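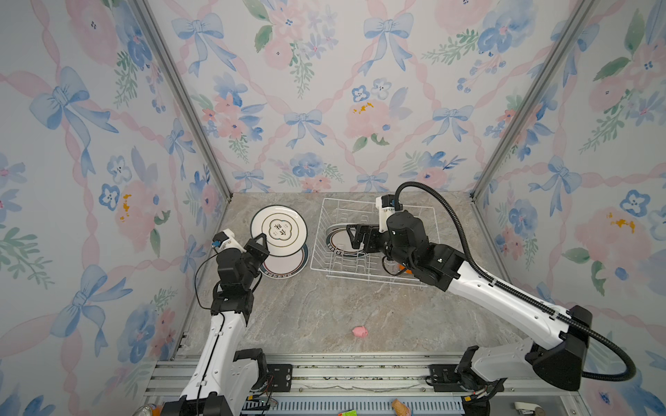
Zurnine 2.1 review: a planner that finally admits there are two arms

June 19, 2026

Most motion planning software treats a second arm as a rumor. You plan the left, you plan the right, and then you find out where they meet. Zurnine, from the small shop Jukstead, plans both at once and costs less than the plates I have broken getting here.

Setup took me an evening. The installer wants its own Python, its own folder and, I suspect, its own room. After that it read my arm files without a fight, which is more than I can say for Gutness, the package I had used since November.

My standard test is putting plates in a wire dish rack. White china is hard on depth cameras and thin wire is worse, so a slot tends to show up as fog. Zurnine lets you draw the rack in by hand as a keep-out shape with gaps. Crude, but it works. Out of 100 tries it got the plate into a slot 84 times. Gutness managed 40 on the same bench, and sulked.

The good part is the replay tool. Both wrist views, joint angles and the planned path share one timeline, and you can scrub back to the exact moment a grip went wrong. I have learned a lot about my own bad settings this way, little of it welcome.

The bad part is replanning. Nudge the rack and the arms stop for 2 seconds to think – longer if both are near it. The error messages are also poetry. "Goal is not a place" came up 10 times before I found the flipped axis.

The Angelovski plug-in for grasp scoring is sold separately. Skip it for now, it prefers the middle of the plate.

Four stars. I'm keeping the license and buying cheaper plates.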